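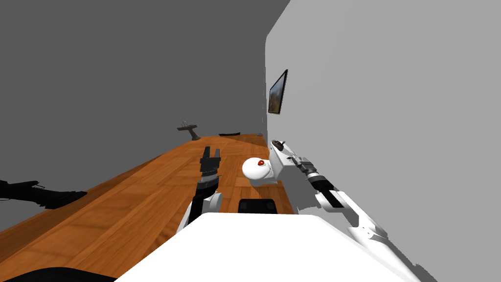
Grooming and Personal Care, Part 1
Handout 4: Shaving the face and caring for the skin

Please read this handout before the practical lesson. It covers the same points as my talk, but with more detail on skin, because last year many students asked for this. Words you must know for the test are explained at the first place where they are used.

1. The hair and how it grows

A hair grows from a small pocket in the skin, which is called the follicle. The part we see is dead and can be cut without pain. The part under the skin is alive at its lower end.

On the face the hair does not grow in one direction. On the cheeks it usually grows downwards. On the neck it can grow upwards, to the side, or in a circle, and the left side is often different from the right side. This is called the grain. To find the grain, let the hair grow for one or two days and then move a clean finger over the skin. When it feels smooth, you go with the grain. When it feels rough, you go against it.

Make a drawing of your own grain, or of your partner's, and bring it to the lesson. A simple outline of a face is enough.

2. Preparing the skin

Dry hair is hard to cut. Hair which has taken up water is softer, and the blade needs less force. Wash the face with warm water and a mild soap, and leave the water on the skin for two or three minutes. After a shower this step can be left out. Very hot water is not better. It takes oil from the skin and makes it red.

Then put on the shaving soap or cream. With a brush, use small circles first and long strokes at the end. With the hand, rub against the grain, so that the hairs stand up. Foam from a can is allowed in the practical lesson, but you must be able to make a lather by brush too. In the school shop you can find the Zikgate brush (synthetic hair) and the Schouten bowl. You may also bring your own.

3. The shave

Hold the razor lightly. With a safety razor the weight of the head does the work, and the angle between handle and face is small, near to thirty degrees. With a cartridge razor the angle is already fixed by the maker, so keep the head flat on the skin.

Order of work:
First pass: with the grain, cheeks, then neck, then chin and upper lip.
Rinse, and put on new lather.
Second pass: across the grain.
A third pass, against the grain, is only for skin that does not become sore. In this course we do not do it on the neck.

Make short strokes, and rinse the blade after every few of them. Stretch the skin with the free hand where it is loose, but do not pull it hard. If you pull too hard, the cut hair goes back below the surface and may grow into the skin. This is the ingrown hair, see section 5.

4. After the shave

Rinse with cool water. Press the towel on the face and do not rub. An aftershave with alcohol cleans the skin but also dries it. For dry skin, a balm without perfume is the better choice. Wait some minutes before you put on sun cream, or it will burn a little.

Rinse the razor, shake it and let it dry in the air. Do not wipe the edge of the blade. Never share a blade with another person, also not in the lesson and also not between friends.

5. Common problems

Razor burn. The skin is red and hot. Causes: old blade, too much pressure, too many passes. Leave the skin alone for two days.

Ingrown hair. A small bump with a hair under it. Do not dig with a needle. Use a warm wet cloth in the evening and stop shaving at this place until it is calm.

Small cuts. Press with a clean tissue. An alum block (a kind of salt in a hard piece) helps to close them. If a cut still bleeds after ten minutes of pressing, tell the teacher.

Bumps with yellow heads that spread over the beard area may be an infection. This is work for a doctor or a pharmacist. We do not treat it.

6. For the practical lesson

Bring: razor with new blade, two small towels, soap or cream, balm, your drawing from section 1. We meet in the Plalbridge building, room 224, at 9.30. Long hair must be tied back. Students who do not shave the face can work on the practice head, and they get the same marks.

Written task: in 200 words, describe the grain on one face and explain which passes you would make, and where you would stop. Hand it in at the Grirside office before the end of January.

Next handout: trimming and shaping the short beard.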